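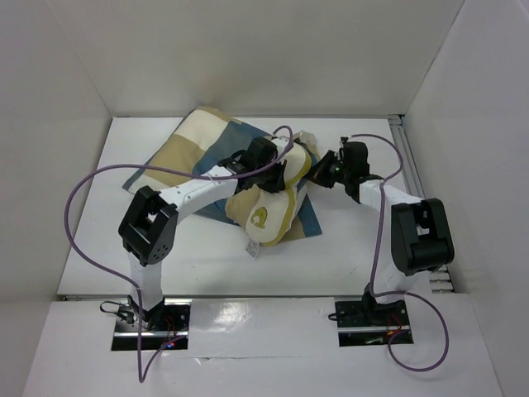
Two-Arm Bench: Rules for Soft Goods

These rules apply to quilts, small pillows, covers and other padded cloth items handled by a pair of arms on one table. They follow the Jikivden shop sheet, with changes for a home workshop. Revised 6/22/23.

Before power-on

1. Wipe the tabletop and remove pins, needles and loose thread. A pin left in a quilted item will scratch the table and can jam a gripper.
2. Keep the front edge clear. Tools and cups go on a separate shelf.
3. Leave slack in every cable that crosses a joint. The loop must let the arm reach its full travel without pulling on the connector. The purple cables on this bench run in wide arcs along the arms for that purpose.
4. Move each arm through its range by hand, power off, and watch the loops. If one catches on an elbow, reroute it.

Cloth and padding

5. Lay the cloth down first and the padded item on top.
6. Let both grippers come in from opposite sides. Keep 15 mm between the fingertips until the item is held.
7. Grip padding at a fold or between two lobes. Avoid trim, embroidery and sewn-on labels.
8. Set closing force to level 3 for padding and level 4 for bare cloth. Levels above that are for rigid parts only.

Stopping

9. One person runs the arms, and that person keeps a hand near the stop switch.
10. Hands stay out of the enclosure while either arm has power. A still arm counts as a moving arm – this applies to straightening a corner of cloth too.
11. Stop if a housing reads over 38 °C. Let it cool with the arm supported. 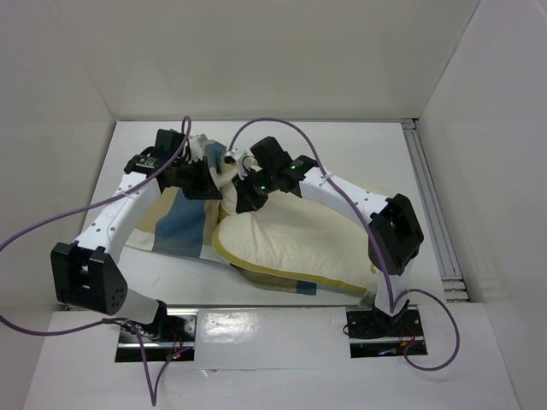 Yen

Notes on the rules

Rule 6 causes the most trouble. With the grippers nearly touching over a pillow, the fabric between them pinches up and hides the fingertips from the operator. Set the gap in software and do not judge it by eye.

Rule 7 is stricter than the Forkilov sheet, which allows gripping on piped edges. Piping is firm and easy to hold, but the stitching next to it takes the load.

Base plates get a separate check in October: mounting screws, thin wires, connectors. Enter the results in the Vitatora log under the arm's side, left or right.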